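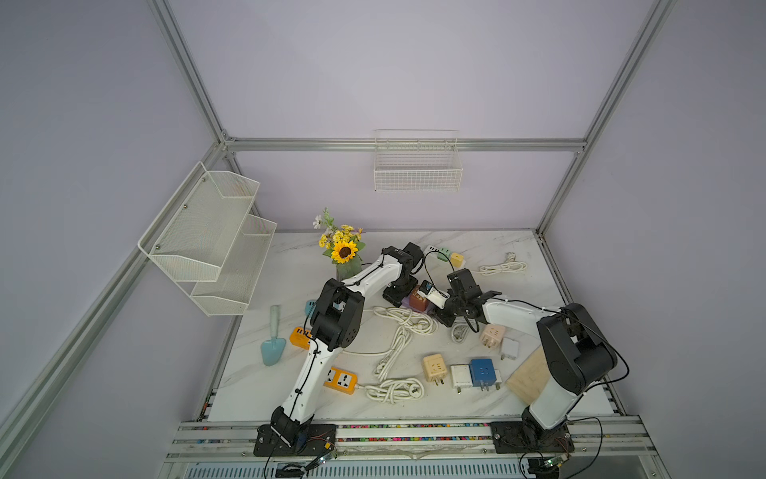 Print this page | E-mail this page

Unit 4: House rules for shared two-arm cells

Good practice for a robot cell starts with the space where two arms can reach the same spot, and I think it's the best topic in the whole course! Each arm can be perfectly well behaved alone and the pair can still collide. Take the cell with the marbled tabletop: both arms come off the front edge and their grippers meet over the middle, with coiled white cables lying between them and the right one holding a small plug adapter. So our first rule is about right of way. One arm owns the shared zone at a time, and your program has to say which.

Then the Erkelen checklist, which you will know by heart by the end of January:

- Write down the shared zone before you write any motion.
- First run at reduced speed, one hand on the stop button.
- Treat a loose cord as an obstacle, even a thin one (cords snag, and they move when you pull something else).
- Sort objects and power strips used as props stay unplugged. Always.
- Leave slack in the arm's own cable for the full turn of the wrist, then check it at 90 degrees.
- Log every stop, including the boring ones.

Read the Drinport case notes before lab and bring one rule you would change. I love those arguments!

Questions to Sarla Kanaujia.

Print | E-mail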